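The method was written down on 8 October 2018 and covered two pages. The arm was to take a desktop computer apart without being told what model it was. It would be given no drawings. It would press, pull and turn, record the force at the wrist, and work out from the resistance what kind of fastening it had met.

Lakside supplied the computers, all of them withdrawn from offices. Hajdu paid for the bench. The report was owed to both in March.

I ran the trials in order. Each began with the tower on its side and the panel off. I started the program, stood back, and wrote the outcome in the log: released, not released, or damaged. The rule was that I did not help. If the arm held a part for more than 90 seconds without progress, the attempt was closed and scored as a failure.

By the end of the winter the release rate for memory modules was 70 per cent. Drives were better. Processors were worse, and most of the remaining time went on them.

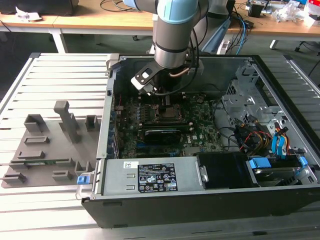 The difficulty was the pause. Before each attempt on a processor the gripper stopped above the socket and stayed there. The planner was comparing the force records of earlier attempts and choosing between them. At first this took around 2 seconds. As the records grew, the pause grew with them, and I put it down to the search. I rewrote the search. The pause went back to what it had been, and then began to lengthen again.

I plotted pause against outcome. In the attempts that went on to fail, the pause was longer. The relation held when I removed the oldest machines, and it held when I shuffled the order. The planner had no variable for doubt. It had a list of past forces and a threshold, and when nothing on the list came close to the threshold it went through the list again.

I added a line to the program. If the pause passed a set length, the arm would withdraw and the log would read "declined". Damage to sockets fell in the next set of trials. The release rate fell too, as declined attempts were scored as failures under the rule.

Hajdu asked which figure should go in the summary. I sent both, with the plot, and asked for a fourth outcome to be added to the form. The reply said the form could not be changed before March.

I went back to the bench and started the next trial. The arm moved over the socket and stopped. I had the log open and the pen in my hand, and I watched the clock on the screen.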